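Capítulo 7
Perchas, hombros y cuellos: colgar la ropa sin deformarla

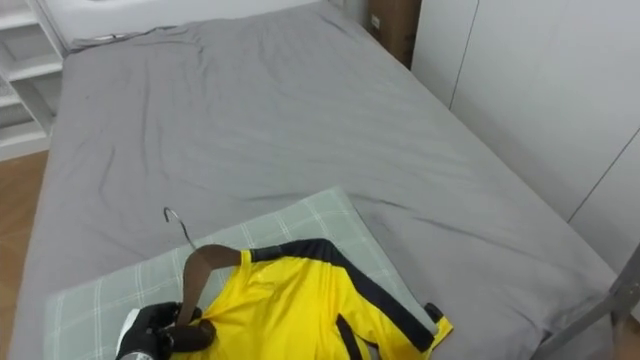 La cama es la mesa de trabajo más usada en el cuidado de la ropa doméstica. Tiene la altura adecuada para no encorvarse, admite una prenda extendida con las mangas abiertas y permite tener la percha a mano. Conviene trabajar sobre la sábana bajera, sin colcha, y alisarla lo justo: unas arrugas en la tela no estorban. Una almohada plana sirve de apoyo y levanta un poco la prenda. En las de manga larga, como el jersey amarillo y negro colocado sobre la almohada, la percha de madera se maneja por el cuello, y es ahí donde el tejido sufre más si se tira de él. Cuando el cuello es estrecho, la percha se introduce por el bajo.

En este capítulo se estudian tres cuestiones: la elección de la percha, la forma de introducirla y el reparto del peso una vez colgada la prenda. La primera se resuelve midiendo. El ancho de la percha debe coincidir con la distancia entre las costuras de los hombros - si sobra, aparece un bulto en la manga; si falta, el hombro cae.

El peso se trata en el apartado 7.3. Un jersey fino de 300 gramos puede colgarse durante toda la temporada. Uno grueso de punto se alarga por el bajo y debe guardarse doblado, aunque el armario tenga sitio de sobra. Las tablas del final recogen las medidas tomadas por Prapai Tanasarn en el taller de Clindwood, con 166 prendas de uso diario y 71 perchas de distintas formas.

Antes de empezar, el alumno debe repasar los símbolos de lavado y secado del capítulo 6 y traer a clase dos prendas propias, una de punto y otra de tejido plano. Las dos se colgarán en la práctica 7.1 y se volverán a medir en noviembre.

7.1 Partes de la percha

Se llama brazo a cada uno de los lados que sostienen los hombros. Puede ser recto o curvo - el curvo sigue mejor la línea del cuerpo.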